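Domer Keys: hanging and unhanging keys with two arms

README, last touched July 9, 2020

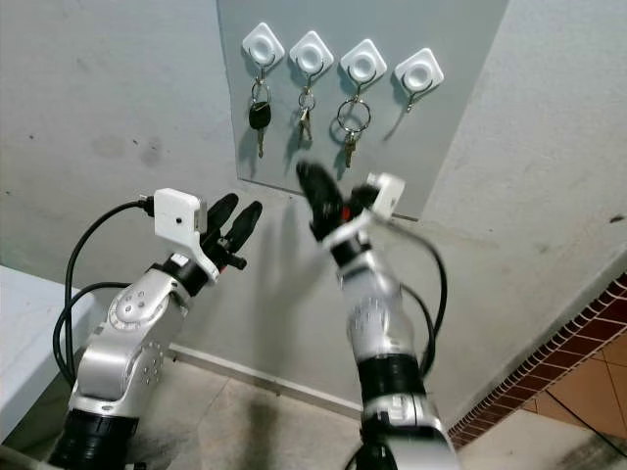

Domer Keys is a set of teleoperated demonstrations recorded at Brolside over one long November and several shorter regrets. A person moves a pair of leader arms, the two follower arms copy them, and everything gets written to disk, including the swearing until we took the microphone off.

What is in it

1531 episodes, of which 18 are marked "do not train" and kept for people who enjoy watching keys fall on tiles. The task is always some version of the same chore: take a key off its hook, put a key on a hook, or move one to whichever hook is free. Rings vary in size. Big rings are easy. Small rings are the reason this took until November was over.

Each episode holds:

head view, plus one view from each wrist
joint positions for both arms, leader and follower
gripper opening, left and right
a one-line instruction, typed by whoever was driving
an outcome flag: done, dropped, gave up

"Gave up" is an honest category. Please don't fold it into "dropped"; Lotte Mulder will notice and write to you.

Who drove

Lotte Mulder and Geert Vandenberghe recorded most of it. Cor Verhoeven did the left-arm-only episodes, having decided that the right one disliked him. Drivers have habits, and the policy learns them. Geert approaches a hook from below and waits there a moment, as if asking permission. Train on his share alone and your robot will do the same.

Setup notes

The panel is fixed to the wall and the hooks are the stick-on kind, in a row that slopes down a little towards the right. We know. By the time Hanneke Dekker fetched a level we had too many episodes to start again, so the slope is now part of the task.

The wall was not cleaned or repainted for the recordings. Shadows from the arms are left in.

Cables run loosely alongside the arms. If you copy the rig, leave more slack at the wrists than you think you need - then add some.

Known problems

Episodes longer than 2000 steps are cut at 2000, which clips a few slow endings.
The typed instructions disagree about whether hooks are counted from the left. Ryszard Sobczak corrected the ones he found.
In 3 episodes the wrist views are swapped. They are listed in swapped.txt.

Loading

Use the Gendis reader, version 3 or later. Older ones open the files quite happily and give you the grippers upside down - closed for open, open for closed.

Questions and corrections go to Ryszard. Include the episode number.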